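Household Tasks Data Group
Minutes of the April meeting
Held in the upstairs meeting room, Nirnstead, and by call with the Kusov office
Start 2.05 pm

Present: four from Nirnstead, three from Kusov (by call), one from McPhee for items 3 and 4 only.
Apologies: one, from the annotation side.

1. Minutes of the last meeting

Agreed with one correction. Under "Grippers", the spare finger pads were ordered by Nirnstead and not by Kusov. Kusov asked that the cost be moved back to the right budget line. Done before the meeting.

2. Matters arising

The floor plan for the collection rooms has been redrawn and is in the shared folder. The older plan still turns up in searches and should be deleted.

The battery charging rota was dropped, as the wired grippers do not need it. The form for signing kit in and out stays as it is.

Written consent for collectors has been updated to say that clothing and other people in the room may be recorded by the head cameras. All current collectors have signed the new version. Anyone starting after this month signs it at induction.

3. Progress on collection

The total now stands at 2,366 accepted demonstrations across all tasks. The target for this stage was set by task and not overall, and the spread is uneven. Table clearing and putting things away on open shelves are both past 1,000. Folding is the weakest, with 51 accepted. Drawers and cabinets sit somewhere between and are not a worry.

Kusov asked why folding was so low. Nirnstead replied that a folding demonstration takes much longer than the others, and that more of them fail the check for marker tracking. When the collector brings both hands together over a garment, the cloth or one hand hides the cube on the other gripper, and the track is lost for a second or more. The checker throws these out.

There was a long discussion about whether the limit for lost tracking is too strict. McPhee, who look after the training side, said that short gaps can be filled in from the motion on either side and that they would sooner have the data than not. Kusov were not happy with filling in gaps during the fold itself, where the hands change direction quickly. It was agreed to keep the rejected recordings, mark them as "gap", and let McPhee run one training with them and one without. The present limit stands until then.

McPhee also reported on the last model trained from the set. It picks up cups and small jars well from tables it has seen, and less well from glass-topped or very shiny ones. Bright reflections from the floor were mentioned as a possible cause of some bad hand positions, but this has not been tested. McPhee asked for more variety in lighting — lamps only, ceiling lights only, daylight with the lights off — and for the setting to be written in the session notes each time.

ACTION: Nirnstead to keep and label rejected folding recordings.
ACTION: McPhee to compare training with and without them.
ACTION: Kusov to add a lighting field to the session form.

4. Clekonus labelling tool

The new version of Clekonus was installed at both sites. It loads long recordings faster, but the keyboard shortcuts for marking the start and end of a grasp have changed places, and two batches were labelled back to front before this was noticed. Both have been corrected. A printed card with the new keys is to go on each labelling desk.

Kusov would like task descriptions written in full sentences, as a person would ask for the job to be done. At present most say things like "cup to tray". McPhee supported this. Nirnstead pointed out that it will add time to every recording and asked that it apply to new sessions only. Agreed.

ACTION: Nirnstead to draft 36 sample sentences covering the current tasks and send them round.

McPhee left the call at 3.10 pm.

5. Rooms and furniture

The living room set needs changing over. The same coffee table has been in use since the start and the model may be learning the table. It was agreed to swap furniture between rooms every second week, and to move what is on the tables every session. Clothes for tidying and folding should be changed as well, with a mix of knits, stiff cloth and stripes.

Cables were raised again. Trailing leads and power strips on the floor are a trip risk, especially as collectors are often bent over and looking at their hands. Kusov use floor covers at their site and will send the details of the type. Until covers are fitted, leads are to be run along the wall wherever the length allows, and the person assisting is to watch the gripper cable while the collector moves about.

ACTION: Kusov to send details of floor covers.
ACTION: Nirnstead to fit them in both rooms.

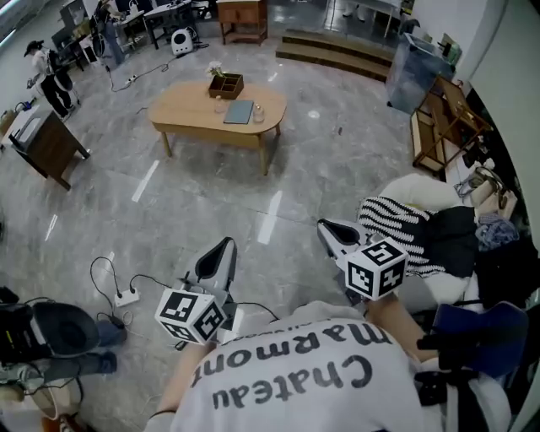
Minutes taken by the Nirnstead project office
Circulated to Kusov and McPhee

6. Collector comfort and breaks

Two collectors have reported sore backs after long spells at low furniture. The coffee table and the armchair are the worst places, as both mean working bent forward with a gripper in each hand. It was agreed that low work is limited to 20 minutes at a time, followed by a standing task such as the shelves. Kneeling pads will be bought. Kusov asked whether kneeling would change the camera height too much. The view was that a change in height would be useful to have in the set, so long as it is noted.

Bracelets and watches were discussed. These are allowed if they do not catch on the cable. Loose sleeves should be rolled up.

ACTION: Nirnstead to buy kneeling pads and update the break times on the session sheet.

7. Marker cubes

Several cubes have scuffed faces from being put down on hard floors. Scuffed faces are read less reliably, mainly at the corners. New faces can be printed and stuck on, but the cube must then be calibrated again before use. Collectors are asked to put grippers down on the mat between takes. One gripper at Kusov was used for a morning with the left and right cubes swapped over. Those recordings can be saved by swapping the labels in the file.

ACTION: Kusov to fix the swapped recordings.

8. Any other business

The door code for the upper floor changes at the end of the month.

Storage is almost full on the Nirnstead machine. Raw video from the pilot sessions can be moved to the archive, but not deleted.

9. Next meeting

Same time next month, at Kusov. Folding results to be taken first.

Meeting closed 3.50 pm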